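Workshop Tips: Teaching the Robot to Tie a Stitch

If you've been reading these pages for a while you'll know I come from a sewing family, and that I spent years mending other people's coats before I ever sat down at a surgical console. So when folks at Prekbridge ask me how to get a clean set of suturing demonstrations by remote control, I tend to answer the way my aunt would have answered a question about buttonholes – with far too much detail and a cup of tea. Bear with me!

Start with the thread. Pull out less than you think you want, and cut it before you start recording. A long thread looks generous, but you'll spend the whole demonstration hauling it through, and the robot will learn hauling.

Next, settle your hands. Rest your elbows, work the clutch until your wrists are comfortable, and open and close both grippers a few times with nothing in them.
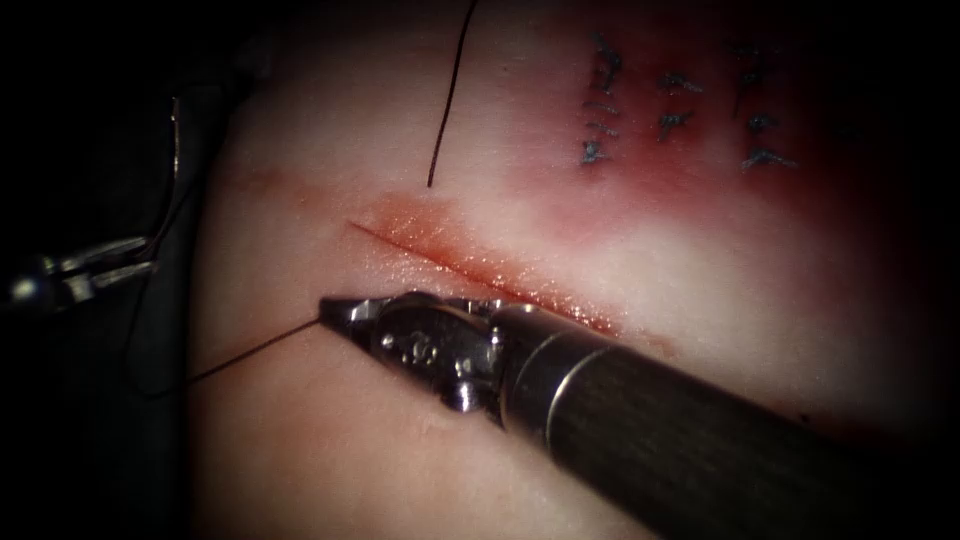 I also like to do one full stitch at a silly, slow pace before any that I mean to keep. Jolanta Sowa taught me that when we were both new at it, and I still do it every morning. The slow one gets thrown away, and I have never once missed it.

Keep the thread under a light, even pull when you draw it along. You can't feel it through the handles the way you would with your fingers, so watch the line of it instead. If it goes slack, pause, take up the slack, and carry on in the same direction. Try not to jerk it! A pad will tear at the edges of the cut, and then you're practicing on a ragged hole for the rest of the afternoon.

For the knot itself, decide beforehand which hand makes the wraps and stick with it for the whole batch. Dorota Grabowska and I once mixed ours, left hand one time and right hand the next, and had to set aside 24 good demonstrations for another day.

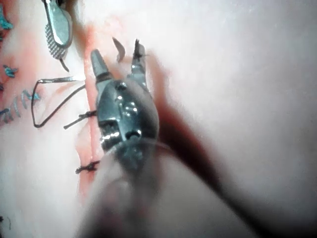 Snip your tails to a similar length every time, and pick up stray bits of thread between takes with ordinary tweezers. A scrap near the cut can look an awful lot like a tail to a learning program. Old stitches in another part of the pad can stay where they are – I rather like having them around, and a little variety does the training no harm.

If you fumble, and you will, don't stop the recording in a huff. Let go gently, back up, regrasp the needle and finish the stitch. Mark it in your notes as a recovery. Those are worth keeping in their own folder. 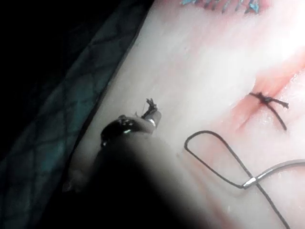

By Krystyna Olszewski
Posted August 31, 2019 in Workshop Tips

Park the needle where you can find it again. Lay it down on the pad with the curve showing, a little way off from your last knot, so the next pickup begins from a spot you can see plainly on the screen. And wipe your camera lenses before lunch as well as after.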